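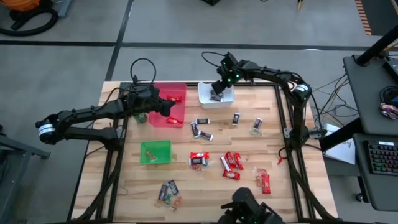 Red bin and white bin, wooden table top.

Pemden Ground — pre-season safety inspection
Checklist with comments, November issue of form

Scope: playing area, goals, spectator areas, floodlights, changing block. The Grernen training pitch is covered by its own form. Grades used: S (satisfactory), M (monitor), A (action before first home match), N (not inspected).

1. Playing area

1.1 Surface level, no holes or exposed irrigation heads — M
Slight sinkage over the old drain run, north penalty area. Top-dress and roll. Recheck after the first friendly.

1.2 Run-off clear on all four sides — A
Two concrete slab offcuts left behind the east goal line. Remove. The hose reel by the dugout also stands inside the run-off when the gate is open.

1.3 Corner posts flexible, tops blunt — S

1.4 Perimeter rail secure — A
One upright loose at the base, opposite the halfway line, south side. Moves by hand. Tape off the standing area on either side of it until it is reset.

2. Goals

2.1 Match goals, sockets and crossbar joints — S
Socket covers present. East goal net has a tear at the lower left, repaired with twine. Acceptable.

2.2 Portable goals anchored when in use — A
The Trasden pair came with 12 ground anchors. Only 6 were in the store at inspection. Goals not to be used until the full set is back. Weights from the gym are not a substitute.

2.3 Portable goals chained when stored — M
Chain fitted, padlock stiff. Oil or replace.

3. Spectator areas

3.1 Main stand seats fixed, no sharp edges — M
All 152 seats tried by hand. Three have cracked backs in row C and are to be taken out of sale.

3.2 Stair nosings and handrails — S
Contrast strips worn on the upper flight but still visible under the stand lights.

3.3 Terrace capacity sign matches current figure — A
Sign at turnstile 2 gives the figure from before the west bank was closed. The present figure for the whole ground is 870. Replace sign and amend the stewards' sheet at the same time.

3.4 Exit gates open outwards, unlocked during play — S
Opened one after another from the pitch side. Gate 4 drags on the tarmac — passes, but plane the bottom rail before winter.

3.5 Exit route signs lit — M
Sign over the tea bar passage flickers. Change tube.

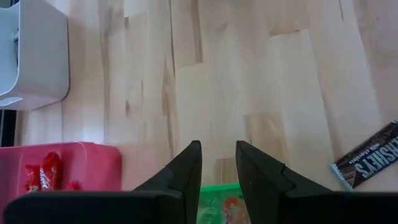 Light wood table top, grain and end joints.

4. Floodlights and electrical

4.1 Column bases, bolts and access doors — S
Door on column 3 closes but needs the second key. Keep both keys on the same ring.

4.2 Lamps working, aim unchanged — M
One lamp out on column 1. Level still within what the league asks for. Replace at the next hire of the platform, not from a ladder.

4.3 Emergency lighting test — A
Stand units held for the full test period. The unit in the away corridor failed soon after switch-off. New battery pack required, then repeat the test and enter the result in the log.

4.4 Public address audible in all areas — N
Amplifier away for repair with Åberg. Test on return. If it is not back by the first home match, loudhailers to be issued to both ends.

5. Changing block

5.1 Floors even and slip-resistant — S

5.2 Hooks and benches — M
Bench in the home room rocks at the window end. Two fixings missing.

5.3 Shower water temperature at outlet — S
Mixing valves serviced. Flush all heads weekly during the break.

5.4 First aid room — A
Stretcher present and complete. Eye wash out of date. Door must open fully with the couch in position; at present it stops against the cabinet. Move the cabinet.

5.5 Defibrillator — S
Status light green, pads in date, cabinet code known to duty steward.

6. Follow-up

All items graded A are to be closed and signed on the reverse of this sheet. Items graded M go to the monthly walk-round. Item 4.4 stays open as N until tested. A closed item needs a short note of what was done — a tick alone will be returned.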